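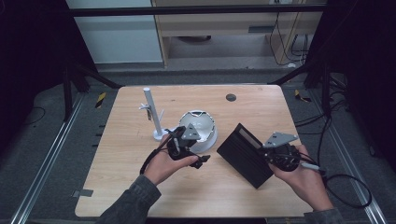
June, 7:40 am

Came in early to check the dye pots before Myrto got here and drank all the coffee. The eucalyptus bath has sat overnight and gone a gorgeous rusty brown, much deeper than the batch from the Brilton leaves last month. Same weight of leaf, same tap water, so I'm blaming the pot (the old one has a chip in the enamel and I reckon we're getting a bit of iron into everything).

Wool first. I had 400 g of the Darkska fleece yarn scoured and mordanted with alum, and it took the colour beautifully – almost too well, it's a bit patchy where the skein ties were tight. Note to self: figure-eight ties, loose, and 2 per skein is not enough, the whole lot tangled when I lifted it.

Cotton is still being a pain. Evangelia wants to try soy milk as a binder and I'm happy to let her have a go, but it has to be fresh every time and I'm not having another bucket of the stuff going off under the bench! She's cutting up an old bedsheet for test strips. Washed at 60 and hung out the back, pegs labelled in pencil this time because the texta ran.

Rinse water: the first went orange, second pale, third clear. Used 1000 mL each for the small skeins, which seems plenty.

Things I still don't know: does the Pillay bark need a longer soak than the leaves? I gave it 300 g in the big pot and the colour was lovely on silk and a very sad beige on everything else. Myrto thinks I boiled it too hard. She may be right, I did wander off to answer the phone.

Next up, onion skins, if the greengrocer remembers to keep me a bag. Also need more alum, new rubber gloves in a medium, and someone please bring back the good strainer.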